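# 6. Laundry Tasks: Folding Sweaters and Other Knits

Flellora Home Tasks Guide, revised 11 Jun 2022
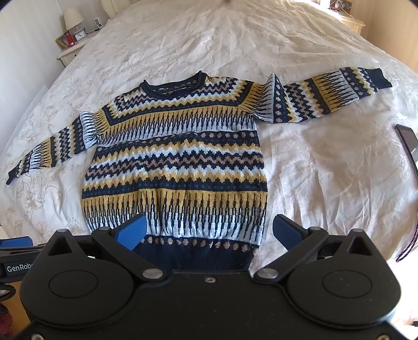 Folding is the task owners ask for most, and it is the one where the Flellora arm needs the most help. A flat, spread-out garment on a wide surface is within its reach today. A garment lying in a heap is not. Read this section through before you start the first session, and expect to do the spreading yourself.

## 6.1 What the arm can and cannot do

The folding program handles T-shirts, towels, pillowcases and knit sweaters. Knits are the slowest of these. The fabric stretches when it is lifted, and a sleeve that was straight at the start of a move may be twisted at the end of it.

The program does not do the following:

- turn a garment right side out
- close buttons or zippers
- tell the front of a plain sweater from the back
- sort by owner or by size
- carry a folded stack to a drawer

Trostuser, who supply the folding software, plan to add zippers in the August update. Until you have installed it, close zippers by hand.

## 6.2 Before you start

1. Choose a surface wide enough for the garment with both sleeves out. A double bed works for most adult sizes.
2. Move phones, tablets and charging cables off the surface. The arm treats a cable as an edge of cloth and will try to pinch it.
3. Smooth the bedding. A thick duvet can be used, but deep creases are sometimes picked up along with the hem. If this keeps happening, lay a plain sheet on top.
4. Check the light. Close the blinds if the sun falls straight on white bedding. The camera loses the outline of pale knits in strong glare.
5. Wipe both fingertip pads with a dry cloth. Lint builds up quickly when you work with wool.

**Caution:** Keep fingers and hair away from the linkage while the gripper is powered. The emergency stop does not release the grip. Use the release lever on the base.

## 6.3 Laying out the garment

1. Place the sweater face up with the hem toward the arm.
2. Pull both sleeves out to the sides. They don't have to match exactly.
3. Flatten the shoulders with your palm. A ridge where the sleeve meets the body is the most common cause of a crooked fold.
4. Leave the hem free. Do not tuck it under.

**Note:** Busy patterns such as Fair Isle are harder to read than plain ones. The software looks for long straight lines, and a zigzag band can be taken for a crease. Select **Patterned** in the garment menu. The scan takes longer in this mode.

## 6.4 Running the fold

1. Press **Scan** and wait for the outline to show on the control screen.
2. Compare the outline with the garment. If a cuff is missing, move it slightly and scan again.
3. Set the grip level. Use 4 for heavy knits. Lower levels slip off a ribbed hem, and higher ones can leave marks.
4. Press **Fold**. The arm brings in one sleeve, then the other, and then lifts the hem to the neckline.
5. Stay in the room until the arm has returned to its rest position.

A patterned sweater takes up to 14 minutes from scan to rest. Most people can fold one by hand in far less time. The arm makes more sense for a large pile of towels, where little spreading is needed between items.

**Caution:** Do not use the program on hand-knit pieces with loose stitches, open lace or beads. The pads can catch a loop and pull it. For any hand-knit item, run the first fold with **Slow** switched on and be ready to stop it.

## 6.5 If the fold fails

- *Arm stops above the hem:* the pads have closed on nothing. Raise the edge of the hem a little and press **Retry**.
- *Bedding lifts with the sweater:* press **Stop**, use the release lever, and go back to 6.2, step 3.
- *One sleeve sticks out:* finish by hand. Running the fold again on a half-folded garment rarely helps.

## 6.6 Pad care

Replace the fingertip pads after 3000 grips, or sooner if the surface looks shiny. The count is under **Service > Pads**, and it must be reset by hand after each change. Replacement pads are sold in pairs by Buschmann in Flinville. Change both at the same time, even if only one is worn.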